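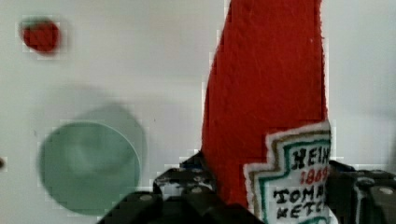

Vol. 30, June – p. 14

Workach opened its training ground to supporters last month, and 1,174 of us went through the gate. The club had printed 1,000 programs, so those who came after lunch shared.

The tour started in the gym, a low building beside the parking lot, and moved on to the two grass fields. Groundskeeper Safta Radu showed us the new drainage along the far touchline and answered questions about mowing height for longer than the schedule allowed. The first team trained at 11 – mostly passing drills and a short game across half a field. The new left back, signed from Trernasen on a two-year deal, played on the right and looked comfortable there.

The medical room was closed to visitors. We did see the video room, which seats 30, and the kit store, where away shirts were folded by size. Lunch was served in the canteen by Hulturance, the club's caterer. Lines were long until a second counter opened.

The club hopes for 2,000 next year and may sell timed tickets.

Comments

soliman_end: Parking was full by 10. Take the bus.

Petra K: Did they say when the east field reopens?

northbank4: August, according to the guide in our group.

Recent items
Soliman keeper out for six weeks
Trernasen away: travel notes
Reserve team fixtures

Contact the editor | Back to top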